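Stasach Family News

December 7, 2018
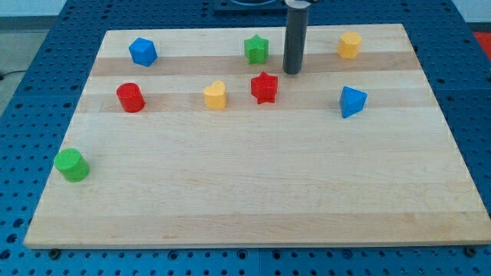

Washing hand-me-downs before the baby arrives

Most new parents end up with a bag or two of clothes from friends and relatives. Used baby clothes have usually been through the wash many times, so they tend to be soft and have already done most of their shrinking. They may also have been sitting in an attic since the last baby outgrew them.

Laine Jankauskaitė, who runs our newborn class at the Flunton store, suggests sorting everything by size first and washing only what will fit in the first few months. Check each piece for missing snaps, frayed elastic and threads inside the feet of sleepers, where they can wrap around a toe. Take off any drawstrings at the neck.

Use a fragrance-free detergent and skip the fabric softener. Softener leaves a coating on the cloth, and on children's sleepwear it can make a flame-resistant finish work less well. If clothes still smell of storage, wash them a second time with an extra rinse.

Old milk stains often show up as yellow patches after a year or more in a box. Soak the item overnight in cool water with an oxygen-based stain remover, then wash as usual. Check the stain before the item goes in the dryer – heat can set it for good.

Car seats and crib mattresses are a different matter. We don't take either one at our swap table, whatever the condition.

The swap table took in 741 pieces between June and the end of November. Size 3 to 6 months is low at the moment, and we have more than enough newborn hats. Bring clean clothes in a closed bag and leave them with Amirul Ong at the front desk. Each family may take up to 13 items per visit.

The next newborn class has five places left. Sign up at the desk.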